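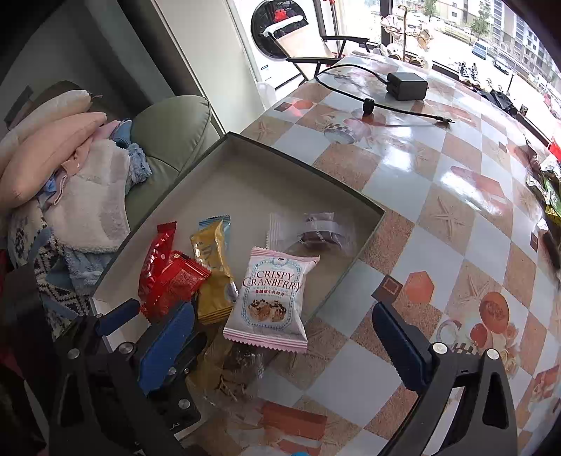

What comes in the new Tikstead snack share?
Individually wrapped treats, picked so that everybody at the table gets a turn at something sweet, something crunchy and something they've never tried.

Tikstead opens orders for its shared snack box

FOR RELEASE IN NOVEMBER

I started Tikstead at my own kitchen table, and I'm so happy to tell you that the snack share is finally open to everyone! Until now it only went to 452 households on our test list (thank you all, you were very patient about the late boxes). From Thursday you can order one without knowing me or my cousins.

I love a snack you have to unwrap. You put the lid down in the middle of the tablecloth, tip the packets in, and people start reading the wrappers out loud and trading. My own weak spot is anything with cranberries in it, the crunchier the better, and I will reach across you to get it.

The fall list has 33 different snacks on it, and we change six of them every month. Some are fruity, some are dark and chewy, and a few come with Chinese and English on the packet, so there's a bit of reading to do while the tea gets ready. Our packing is done at Flindano, the old seed store behind the bus station, and the boxes come from Drila, who also make the little cards we tuck inside. We can pack 504 boxes a week there if the tape holds out!

Peng, our corner shop on the market square, will have single boxes on the counter for anyone who hates ordering online. They open at 9 a.m. and the boxes will be next to the register.

If you have an allergy, please read each wrapper before you eat, as the mix changes. Leave a note with your order if you want to skip nuts and we'll pack yours separately.

Press samples are free. Write to the Tikstead press desk and tell us sweet or salty.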